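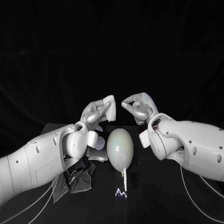

Search tips and how-tos
Print this page
E-mail to a friend

Can a Machine Do the Wiping Yet?

Posted 06/09/2023 by Yupin Kongkaew

Readers of the Hultville household page keep asking whether they should hold off on a new vacuum or dishwasher until robots can do the rest of the house. My answer is no. Buy what you need now. But the question deserves more than one line, so I have put down what I know about which chores machines handle well, which they handle badly, and what you can do at home to make either kind easier.

Floors

Floor vacuums are the one chore robot I would tell most people to buy. They work best in rooms with hard floors or low carpet and not much on the ground. Before you run one, pick up cords, socks, pet toys and the fringe of any rug. Tuck the fringe under and hold it with a strip of double-sided carpet tape. Empty the bin after every run if you have a shedding dog. Cut hair off the roller with a seam ripper, going along the groove, and do the end caps too. Most of the hair that stops a roller is wound around the ends.

I run a Stivurell in the kitchen and hall. In April I took off the side brush for the first time and found a twist tie around the post. It had been leaving a line of crumbs by the baseboard for weeks and I had blamed the battery.

Mopping robots are fair at light dust and poor at anything dried on. Wet the spot first with a rag and let it sit while you do something else.

Dishes

The dishwasher is still the best machine in the house. Loading it is the part people want a robot for, and that is hard. Plates are thin and slick, bowls nest, and forks tangle. A person does it mostly by feel. I have seen arms put a plate in a rack nicely when the plate was clean, dry and set out on its own. A sink full of last night's pans is another job.

If you have trouble gripping plates yourself, a tall rack on the counter and a rubber mat in the sink help more than any gadget.

Wiping and scrubbing

Wiping looks simple. You have to hold the sponge firmly enough to keep it and lightly enough that it still bends, then press the same amount all the way across, including around a curve. A flat counter is fairly easy for a machine. A faucet, a vase or a light bulb is much harder, with one hand needed to steady the thing and the other to wipe. People do this with two hands and never think about it. For a machine, getting two hands to work close together without bumping is a good part of the work.

Some tips for doing it yourself:

Use a small sponge on small things. Cut a big one in half with kitchen scissors while it is dry.

For shiny finishes, use the soft side only and go in one direction. Test the underside first.

Set anything tippy on a folded cloth before you clean it. The cloth stops it from sliding and softens a fall.

Wring the sponge until it stops dripping. Too much water leaves streaks, and then you wipe twice.

Stand sponges on edge to dry. I throw mine out after 2 weeks, sooner if they smell.

Laundry

Washing and drying have been done by machine for so long that we forget they count. Folding has not caught up. Cloth never lands the same way twice, and a machine has to find the corners before it can do anything with them. Towels are the easy end of it. Fitted sheets are the far end, and plenty of people can't do those either.

I keep a sheet set inside one of its own pillowcases. It looks tidy enough on the shelf and you skip most of the folding.

In the shop

Machines do well in a workshop when the part is always the same and always in the same place. My brother-in-law packs cabinet hinges at Clekusik, 146 boxes to a pallet, and the stacking is automatic. Sorting the returns is still done by hand — bent ones, odd screws, boxes with tape all over them.

At home, borrow the idea. Put a stop block on the miter saw if you have more than a couple of pieces to cut the same length. For sanding, start at 80 grit on rough boards and change the paper when it quits cutting. Wipe the dust off between grits.

What I would spend money on

A decent floor vacuum, if your floors suit it. A timer for the coffee maker. A good squeegee for the shower door. Xia, my neighbor, paid $50 for a motorized window cleaner at a yard sale and likes it on her big front panes, but she does the corners with a rag.

For wiping, dusting shelves and putting things away, I would plan on doing it by hand for now — and I'll change this page when that changes.

Get our household tips by e-mail. Enter your address to sign up for the newsletter. You can unsubscribe at any time.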